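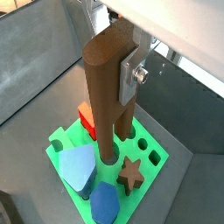

2 min read

Since December I am comparing two grippers on the same small arm, and I promised in my last post to write down which one I would keep. The first is the Clunier, with its flat pads that close in parallel. The second is the Britetti, which has plain round fingers and almost nothing else. Both were sold to me by a small shop in Giltham, and both fit on the same plate, so changing them takes me 14 minutes if I don't lose a screw.

The test is a child's game, the board with holes and the blocks which go into them. I like it because it is cheap and because it punishes small errors. A block can be held well and still arrive two millimetres beside its hole, and then the arm pushes and pushes against the board. I drive everything with the Christodoulou controller, the older version, and I have made 563 attempts until now, counted by the log file and not by me. 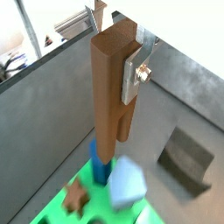 My biggest worry was the wrist camera. With the Clunier I had a good view of the pads but a poor view of what was between them. With round fingers it is a different problem: when the front finger stands directly over a block, as with the dark blue one, it covers a large piece of the view behind it, and I must judge the depth from the side. I tried to lower the camera by six millimetres. It helped for the short blocks and made the tall ones worse, so I put it back.

For the force I have less to say. The Britetti needs a lower setting than its manual proposes, otherwise the blocks turn a little when the fingers close. The star is the most annoying, as the fingers slide along its arms. The Clunier holds it better, I must admit, but it is wide and it knocks the neighbours.

For the moment I leave the Britetti on the arm. Next I want to try softer tips, and a second camera fixed to the wall of the bin, if I find a cable that is long enough.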